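The Long Tail of a Film Score

Residual payments for film composers are slow by design. A cue written in one year may be performed on television in four countries over the next decade, and each broadcast starts its own chain of paperwork. For a composer with one well-known picture, the chain is short enough to follow by hand. For Ifigeneia Panagiotou, whose music for the police serial Korketti has been on the air in one place or another since its first season ended, it fills a cabinet.

The serial ran for 7 seasons. Its score consists of 363 separate cues, the longest of them a funeral march of nearly nine minutes and the shortest a two-note sting used before commercial breaks. Each has a title, a duration, a publisher and a writer's share. All of that is supposed to travel with the episode on a document called a cue sheet, prepared by the production company when the sound mix is locked.

The cue sheet is the only record a collecting society has of what music was in the program. If a sheet lists a cue at 40 seconds and the broadcast version runs 55, the composer is paid for 40. If the sheet is missing, the money goes into an unclaimed pool, where it stays for a fixed term and is then divided among members by formula. Panagiotou learned this in her third year on the job, when a statement arrived with two full seasons absent.

"I thought it was a printing error," she says. "I called the office and read them the page numbers."

The pages were in order. Ornier, the company that produced the serial, had changed its bookkeeping system between the second and third seasons and had filed sheets for neither the old episodes nor the new ones. The sheets existed on paper. They had been boxed with the catering invoices.

Recutting makes the problem worse. When Korketti was sold abroad, buyers asked for episodes of different lengths. A 52-minute episode became 44 minutes for one market and was split into two half hours for another. Music was trimmed, repeated or replaced. In principle each new version needs a new cue sheet. In practice the distributor attaches the original sheet to every version, and the receiving society matches it as well as it can.

Panagiotou hired a music editor, Stavros Balaskas, to compare the versions. He worked from broadcast recordings and logged each entry and exit of the score with a stopwatch, then with software, then with a stopwatch again when the software confused the main theme with its own variation in the closing titles. His log came to 1,707 lines. Every line gives an episode, a version, a start time, an end time and a usage code. The codes matter a great deal. Background music under dialogue is paid at one rate, and music the characters can hear, such as a song on a car radio, is often paid at another.

The most disputed item was a waltz. In the fourth season a detective named Schumacher plays it on an upright piano while waiting for a suspect to come home. The camera shows his hands for several bars, then the tune passes to the orchestra and continues under the next two shots. Ornier had listed the whole passage as background. Balaskas divided it at the point where the piano leaves the picture and listed the two parts separately. The revised entry was accepted in November.
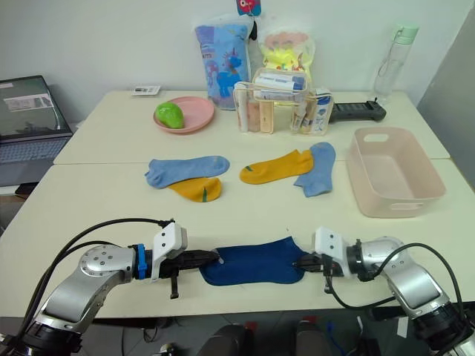
Balaskas, reached by phone, said that the division was never a matter of taste, that the rule book gives a test for it, and that the test is whether a person standing in the room would hear the tune. Most of his arguments with distributors, he said, came down to getting them to read that paragraph.

Old seasons are only half of the work. Panagiotou now has a clause in her contracts that requires delivery of the cue sheet before the final installment of her fee is invoiced. The clause also names the person responsible for filing it and sets a penalty of 200 euros for each episode filed late. She has collected the penalty once. Her current project, a feature with the working title Sisach, has two cuts planned from the start, and the contract calls for a sheet for each.

Younger composers often sign without such language. A first feature usually comes with a small fee and a promise of royalties later, and the promise depends on a form that the composer may never be shown. Panagiotou advises asking for a copy in the week of the mix, while the editor still has the session open and the timings can be checked against it.

Her own revised statement for the serial was dated 24th December. It listed the waltz on two lines. The two-note sting, used at every commercial break, was still missing from the second season, and she has filed another claim.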